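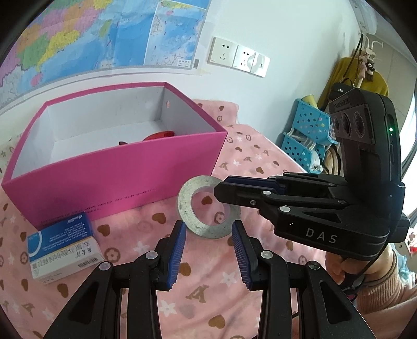
Search this journal Go Advanced search
Home | Current issue | Archive | For authors

3.2 Small objects kept on and near the bed

Most household storage studies begin with closets and shelves. In our interviews, residents kept coming back to the bed. It is the largest flat surface in a small room, and for many people it is where sorting happens before anything is put away. We therefore treated the bed as a storage place in its own right and asked about it separately.

The survey covered 316 rooms in the Plarnstead and Pultov housing blocks. From these we chose 30 residents for a longer interview, and 15 of them agreed to keep a diary of what was put down on the bed and when it was moved. Diaries ran through November. Kamlesh Kanaujia and Obadia Mfinanga coded the entries, and disagreements were settled by a second reading.

The diaries show a fairly steady pattern. Things arrive on the bed in the early evening and leave it shortly before sleep. Clothing moves fastest, usually straight to a chair. Small loose items move slowly, and the same item often comes back the next night. Residents used the word "later" for these items more than any other word.

Open boxes play a large part in this. Figure 3 gives one arrangement of the kind, with a lidless magenta box against a white wall, a red curved object inside it, and a small medicine carton in front of its lower left corner. The box has lettering on the front that includes the words "LOVE NEVER DID RUN SMOOTH". Residents told us that decorated boxes were harder to throw away than plain ones, and several had kept a box long after its first contents were gone. We did not ask where each box came from, and in the next round we should.

Medicine needs separate mention. Cartons were often left where they could be seen from the pillow, and residents said this helped them remember an evening dose. One diary writer moved her tablets into a drawer for a week, missed two doses, and moved them back. Advice that tells people to clear every surface may work against this habit.

Metal and other hard items were less common in the diaries. People disliked finding them under a blanket — one resident called it "lying on the toolbox" — and they were usually gone by bedtime. Soft or light items were simply pushed to the foot of the bed.

Figure 3. Open box, medicine carton and metal ring on patterned pink fabric.

The three categories used in Section 4 (moved the same night, returned, left in place) come from these diaries.

Contact: Mikkel Baldursdóttir, Thygesen Housing Studies | Back to top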